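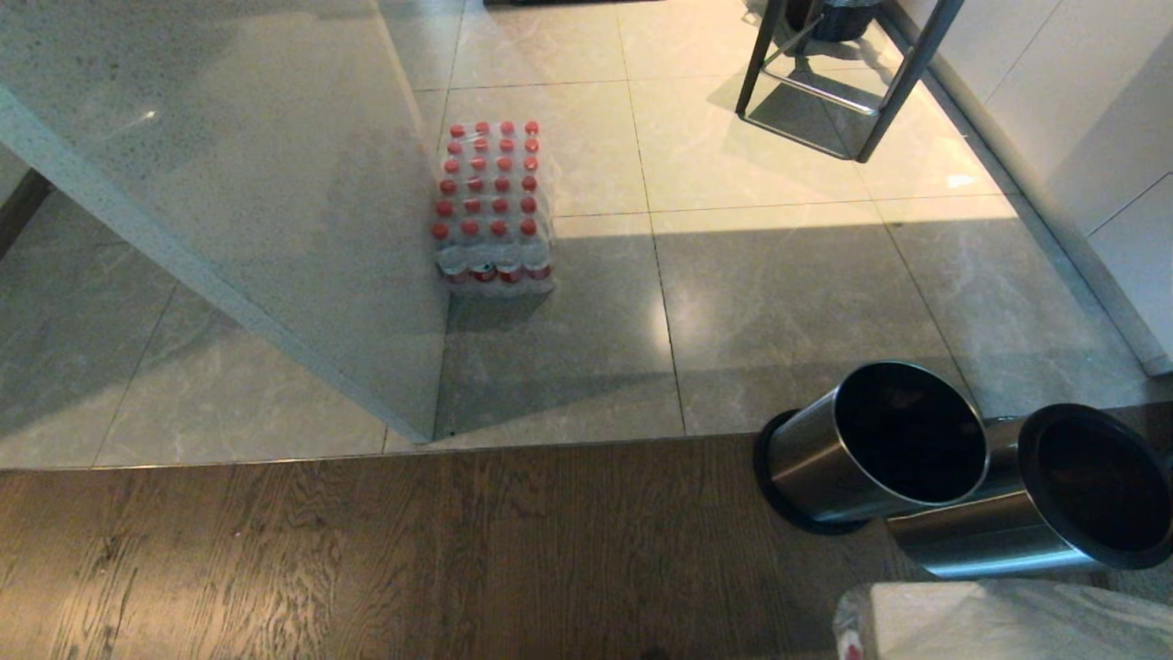
Paquete de botellas con tapones rojos, junto a la isla de una cocina.

Skelon — equipo de enseñanza para robots domésticos

Skelon, de Hukby, sirve para enseñar una tarea a un robot de dos maneras: guiando sus brazos con las manos o manejándolo a distancia con los mandos. La persona hace el movimiento una vez, lo repite con pequeños cambios y el equipo guarda cada demostración por separado.

Es adecuado para trabajos de cocina y de suelo: levantar paquetes envueltos en film, poner de pie un recipiente caído, pasar de baldosa a madera.

Contenido de la caja
Dos mandos con gatillo
Visor con correa ajustable
Estación base y cable de 6 metros
Programa Aryee, con licencia para un puesto

Datos principales
Frecuencia de registro: 20 Hz
Memoria interna: 300 demostraciones
Autonomía de los mandos: unas seis horas
Referencia: SK-103

Para la enseñanza con la mano, el brazo debe estar en modo libre — el botón está en la muñeca. Recomendamos borrar las demostraciones con golpes o pausas largas antes de exportar.

Se vende en la tienda Trikumport. El adaptador para brazos de otros fabricantes se pide aparte.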